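Asunto: Re: [celda-picking] Paquete de cables en la muñeca y paradas por par en A5

Hola a todos:

Respondo a Mieczysław por la lista, que así queda archivado junto con lo de octubre. 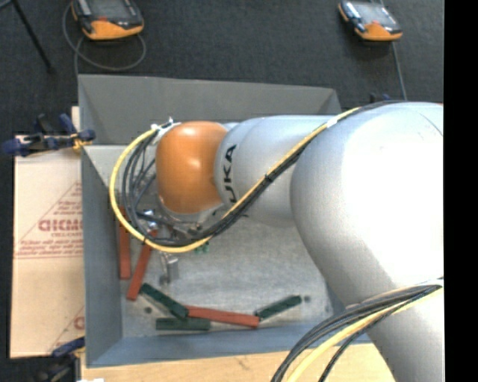
El orden que seguimos en Stotel para revisar el paquete de cables es siempre el mismo. Primero se lleva el brazo a la posición de recogida más baja y se mira el bucle de la muñeca con el robot parado. Después se gira A6 hasta los dos extremos que usa el programa, en T1 y a velocidad reducida, con una persona atenta solo al cable amarillo. Si el bucle se tensa en alguno de los dos, hay que dar longitud desde la brida intermedia hacia la muñeca y nunca desde el soporte de la pinza.

> Mieczysław Śliwiński escribió:
> Desde que cambiamos la pinza tenemos paradas por par en A5,
> casi siempre al recoger cerca de las paredes de la caja. El
> mensaje aparece cada 200 ciclos, alrededor. He repetido la
> masterización y sigue igual. ¿Puede ser el cableado o miro
> antes los datos de carga?

Los datos de carga, antes que nada. La pinza de Fomura pesa más que la anterior y en vuestra copia del programa, la 213, la herramienta 4 conserva los valores viejos. Con ese error el controlador calcula mal el par esperado y salta en las orientaciones forzadas, que son las de las paredes.

Una vez corregida la carga, lo siguiente:

Aflojar las bridas del tramo recto y volver a apretarlas con el brazo en posición media. En Treltorholm estaban puestas con el brazo recogido y tiraban del conector en cada descenso.

Comprobar la caja. Va sujeta con sargentos y se desplaza – poco, pero se desplaza. Nosotros admitimos 2 mm respecto a la marca de la mesa. Con más, se vuelve a medir la base.

Dejar 25 mm de holgura entre el bucle y el borde de la caja en el punto más bajo de la trayectoria.

Sustituir la cinta si tiene el adhesivo levantado. No aguanta esfuerzo, pero evita que los cables negros se crucen con el amarillo.

La masterización yo no la repetiría más. Si los datos de A5 coinciden con los de la puesta en marcha, el problema está en otra parte.

Bednarek tiene la hoja de cargas con el centro de gravedad medido. Pedídsela a él y no uséis la del catálogo, que viene sin el adaptador.

Un saludo,
Witold Kalinowski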